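About Clasard

Clasard is a small newsroom that reads court rulings so that you can follow them. When a judge decides a case about a mayor's emails, a sheriff's budget or a candidate's place on the ballot, we pull the ruling, read every page, and write up what it says in everyday words. Then we link the full text so you can check our work (please do!).

Aravind Ramasamy and Paweena Wiriya started the site after a long fight over public records in their own county. The ruling came down in February, it ran to dozens of pages, and the local coverage gave it two sentences. Aravind stayed up and wrote a plain summary, Paweena marked up the parts he got wrong, and by the next afternoon their neighbors were passing it around at the library. They were hooked.

There are six of us now, and we still work the same way. One person writes and another goes through the draft line by line with the ruling open next to it. We argue a lot about single words. "Dismissed" and "denied" are different things, and we once spent most of a morning on "vacated" - happily, we should add. 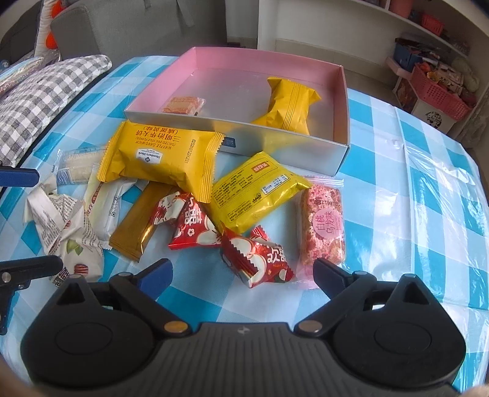 Snacks on the checkered tablecloth

So far we have published 734 summaries. Most cover state and federal courts, but we love the small stuff too: zoning appeals, open meetings complaints, a recount in a water district race. Decha Chuensuk runs our local desk and will happily talk your ear off about standing. Yupin Sombatkul looks after Moledis, our free search tool, where you can look up a ruling by judge, by office or by the law involved. It's fast, it's searchable on a phone, and we're adding older cases every month.

We don't endorse candidates and we don't take money from parties or campaigns. Our funding comes from more than 500 readers who chip in what they can, and everything we publish is free to reprint with a credit. If we make a mistake, the correction goes at the top of the page with the time we fixed it.

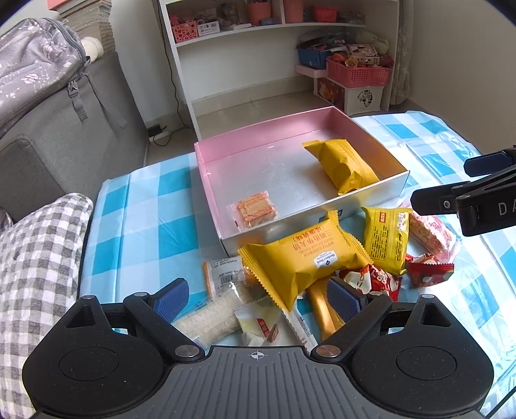

Czesław Borkowska wrote to us that he had followed a redistricting case for two years before our summary finally made clear to him which map was in force. He also told us our timeline was hard to read on a phone, and he was right, so we rebuilt it.

We'd love to hear from you as well. Send us a ruling you can't make sense of, or a hearing in your town that should get more attention. The tips inbox is read every morning at 9, and Paweena answers most of it herself.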